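Fitdale Mending Room
Progress report to the Onuoha Fund
Period covered: spring and summer
Report dated 29th September

Dear friends at the Fund,

We are very happy to be writing this one. When we sent you our opening report we had a lease, a leaking sink and a pile of sewing machines in need of oil. We now have a working mending room, a repair bench that is booked most evenings, and a town that has started to bring us its torn pockets and moth-eaten sweaters without being asked twice!

What we set out to do

Your grant was given so that people in Fitdale could get clothes and household textiles repaired close to home, and learn to do the simpler repairs themselves. We promised you a drop-off service, a regular evening class, and a lending shelf of tools. All of those are running. The drop-off service opened on time. The class opened a little late, and the lending shelf later still, for reasons given further down.

Drop-off repairs

We took in 476 items during the period. Pants and jeans make up by far the biggest group, then coats, then bedding. Most of the jeans come in with the same complaint, a worn inner thigh, and we have become quite good at it. We put a patch of lighter cotton behind the weak area, baste it flat, and run close lines of stitching back and forth in a thread matched to the faded color and not to the original one. That last part took us a few tries. On a pale pair, a standard denim thread shows up like a pen mark, so we now keep a whole drawer of washed-out blues.

Zippers have been the slow part of the work. A coat zipper can take one person a full evening, and the replacement has to be ordered if the length is unusual. We had been promising a one-week turnaround on everything, and by early summer we were missing it on almost every coat. We changed the ticket so that it now says one week for seams, hems and patches, and three weeks for zippers and linings. Complaints stopped almost at once, even though we were no faster than before. We should have done it in the first month. 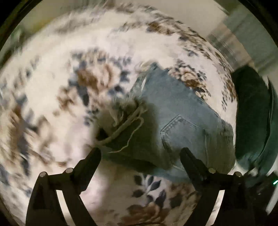
Light blue jeans on the floral rug.

People pay what they like for a repair, with a suggested price on a card at the counter. We were nervous about this. Some customers pay nothing, which is fine and is what the grant is for, and a good many pay more than the card suggests. The income has covered thread, needles, interfacing and most of the electricity, so the supplies part of your grant has lasted longer than we planned.

The evening class

The class is called Kokar, after the street where we held the trial session, and the name has stuck even though we have moved. Each course runs for five weeks. We start with buttons and hems, move on to patching, then darning, and spend the last two weeks on whatever people have brought from home.

Darning has been the surprise hit. We had it down for one evening and expected a few polite faces. People loved it, and several stayed past closing to finish a heel. We have since added a separate darning night once a month, and it fills up before the main course does. There is something very cheering about a room full of people weaving bright orange wool into gray socks.

We cap the class at 20, and for patching week even that is too many for the machines we have. Two machines were out of action for much of the summer with timing problems. One has been fixed by a repair shop in the next town. The other needs a part that is no longer made, and we are using it for spares. On busy nights half the group sews by hand while the other half uses the machines, and they swap at the break. It works, but the hand sewers tend to get absorbed and don't want to move, and the switch eats up ten minutes.

We would also like to own up to a weak spot. The class draws well from the streets near us and poorly from the north side of town, where the bus stops early. A Saturday morning version is planned for November, and we will tell you in the next report how it goes.

The lending shelf

The shelf opened in midsummer, about two months behind schedule. The delay was our own doing. We bought a first batch of kits from a cheap supplier, and the scissors would not cut a straight line through cotton, let alone denim. We sent them back, waited for the refund, and bought fewer and better ones from Ikodier, a small wholesaler that mostly serves upholstery shops. Each kit has shears, a seam ripper, a darning mushroom, a packet of mixed needles, pins, chalk and a tape measure, all in a zip bag with a list of the contents sewn inside the flap.

Kits go out for two weeks. Returns have been good. Seam rippers vanish, and we have simply started buying them in bulk. Everything else comes back, often with an extra spool of thread tucked in as a thank-you, which we find lovely.

The sewing machines that can be borrowed are another matter. We had planned to lend four and so far lend only one, a sturdy little portable that is out nearly all the time. The others are needed in the class until the repairs are sorted out.

The room itself

The sink no longer leaks. The landlord paid for the pipe, and we paid for the new countertop. We have put up pegboard along the long wall, moved the ironing station away from the door – it was tripping people up – and replaced two of the ceiling lights. Good light has made more difference than anything else we bought. Black thread on black cloth was close to impossible in the evenings before that, and we had been turning away dark coats after six o'clock.

Storage is tight. Finished work hangs on a rail near the counter, and on a busy week the rail is so full that it takes two people to find a ticket. We have tried sorting by name, by date and by color. Sorting by pickup day is the best so far, and we plan to stay with it. Items left longer than two months get a phone call. A few have been left for good, and with the owners' agreement they have gone into the scrap bin for class practice.

Money

Spending is close to the budget you approved. Rent and insurance came in exactly as planned. Supplies are under, thanks to the counter income. Equipment is over by $200, nearly all of it from the lights and the second set of shears. We ask your permission to move that amount across from supplies. The full ledger is attached as a separate sheet, with receipts in date order.

What people have told us

We keep a notebook on the counter. Some entries from the summer:

"My grandmother's quilt is back on the bed. I had it in a closet for years."

"Fixed my own hem in the parking lot before a job interview. Thank you, week one!"

"Please, please do a night on bras."

We are looking into the last one. It comes up a lot, and it needs different elastics and a steadier hand than most of us have, so one of our sewers is taking a course in the winter.

Next period

The Saturday class is the big one. We also want to get the third machine back in service, put two more portables on the lending shelf, and try a drop-off point at the library so that people on the north side can hand in a bag without making the trip. The library has said yes in principle and is finding us a cupboard. We would like to write up our patching method as a folded sheet to send home with finished jeans, since so many customers ask how it was done and want to tackle the other leg themselves.

You would be very welcome to visit. Darning night is the liveliest time to come, and there is always a spare mushroom. Bring a sock.

With warm thanks,
Fitdale Mending Room

Attached: ledger and receipts; class outline; current price card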